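Despina Moschos has packed for 166 trips, and she can still talk about a drawstring pouch as if she'd found it yesterday. "Feel how soft that is!" she says, handing me one before I've got my coat off. It's black velvet, and she uses it for charging cables.

Moschos writes the packing column for Walatari, a small travel newsletter, and her rule is that everything with a cord gets a bag of its own. She came to it the hard way, in December, at an airport gate with a dead phone and a suitcase emptied out over two seats. "I had the cable. I knew I had the cable," she says, laughing. "It was wrapped around a hairbrush, inside a boot."

So why cloth, when the stores are full of zip cases with elastic loops? She has tried those too, and gave most of them to her friend Yayra Osei, who loves them. "They're lovely if you put everything back in its loop. I'm not that person at midnight in a hotel — I want to drop it in and pull the string."

Little round cable reels get her going even more. She likes the white ones, because they show up against dark fabric, and she always leaves a short tail out so the end is easy to grab.

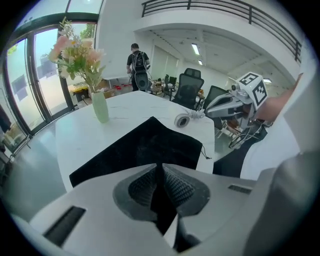
"And do it at a table," she goes on. "Please, not on the bed! Things roll into the blankets and you never see them again." She lays the pouch out first, then the reel, then whatever else has a plug. Readers write in to argue about the order, and she answers every one of them. Her next column is on adapters, and she has already started a drawer for it.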